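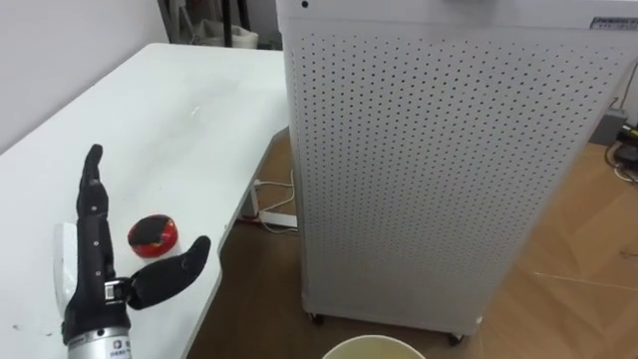

Robotic hand at the table, with a small round red container between fingers and thumb.

Call for participants: open day, manual handling by robot, Dratoswood

The handling group at Dratoswood is looking for 30 members of the public to take part in its March open day at the Woveldale site. Participants will watch a demonstration of a robotic hand working with small household objects, then take a turn at directing the hand themselves. No technical background is needed.

What the session involves

Each session lasts 2 hours and is held on a Thursday, starting at 10 am or 2 pm. It opens with a safety briefing and a demonstration by a member of staff. Participants then work in pairs at a table. One wears a sensing glove and guides the hand through a set of pick-and-place tasks; the other records the result of each attempt on a paper form. Pairs swap at the halfway point.

The objects are tins, cups, cartons and similar items. The heaviest weighs 490 grams. Grip force is limited in software and a stop button is within reach of both seats.

Who can apply

You must be 18 or over and able to sit at a table for the length of the session, with breaks. Left-handed applicants are particularly welcome - the present set of recordings is short of them. The glove comes in two sizes, small and large. Please state which you would normally wear.

We cannot accept staff of Van Damme or of the Putamitz workshop, as both supply parts for the trial.

Data

We record glove movement, hand position and the completed forms. The aim is to reach 2,000 logged attempts by the close of the open day. Names are kept apart from the recordings and deleted when the report is issued. You may withdraw at any time, including after the session.

Payment and travel

Participation is unpaid. Bus and rail fares within Woveldale are refunded on production of a ticket. Parking is limited - please ask for a space when you apply.

How to apply

Write to the Dratoswood open day desk giving your preferred start time, glove size, which hand you write with and any access needs. Places are allotted in order of receipt. Applicants not given a place will go on a reserve list.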